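Quiénes somos

¡Hola! Soy Nazar Savchuk y junto con Ihor Stetsiuk llevo Marance, un taller pequeño de marroquinería donde también damos clases. Somos dos, así que si escribes o llamas te va a contestar uno de los dos (si te contesta alguien con la boca llena, soy yo).

Abrimos el 07/10/2018, en un bajo de la calle Kravets que antes había sido una mercería y que todavía conserva los cajones de los botones. Ihor venía de arreglar sillas de montar y yo de una oficina de seguros, o sea que al principio él cosía y yo barría. Luego me puso una lezna en la mano y me tuvo un julio entero haciendo agujeros en retales, sin dejarme tocar una piel buena. Me desesperé bastante, la verdad, pero hoy hago empezar igual a mis alumnos.

En el taller hacemos tarjeteros, fundas, cinturones y algún bolso, aunque los bolsos los cogemos con cuentagotas porque nos comen la mesa entera. Trabajamos sobre todo con piel de curtición vegetal, la de toda la vida, que se oscurece con el uso y se marca si la miras mal. A mí me encanta eso. A Ihor le gustan más las pieles engrasadas y discutimos por ello casi a diario, con el café delante. También reparamos: costuras abiertas, cantos pelados, broches que ya no cierran. Las cremalleras las manda Ihor a casa de una prima, que tiene más paciencia que nosotros.

Los cursos son de 13 semanas y los grupos, cortitos. El primero se llama Plurnar (el nombre se lo puso Ihor y no hay manera de que lo explique) y se aprende a cortar, rebajar, coser a dos agujas y pulir cantos. El segundo se llama Kisstead y ahí ya diseñas tus propios patrones. Las herramientas las ponemos nosotros, tú trae ropa que se pueda manchar de tinte, ¡que se mancha seguro! Llevamos 322 alumnos apuntados en el cuaderno de la entrada, y varios siguen pasando por aquí a pedir prestada la chifla.

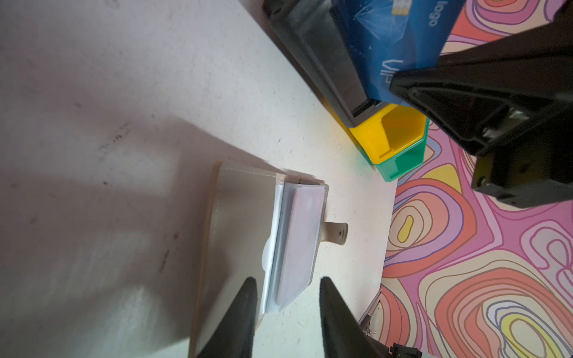
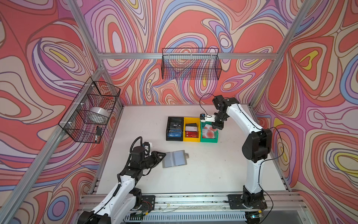
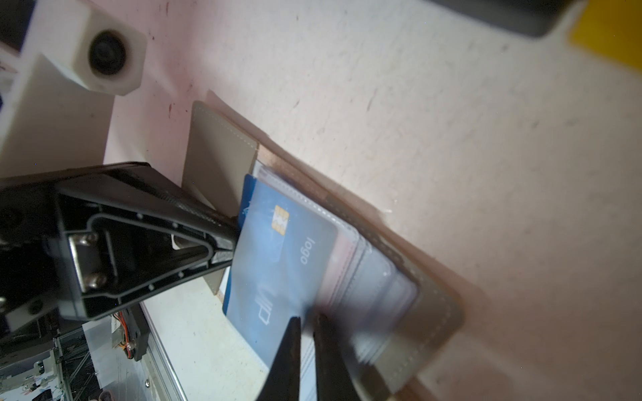 ¿Hace falta saber coser para apuntarse?

Para nada. La costura a dos agujas se aprende desde cero en Plurnar, y a quien ya cose a máquina le suele costar un poquito más al principio por la manera de sujetar el hilo. Si te quedas atrás con alguna pieza, puedes venir a terminarla en el hueco de otro grupo.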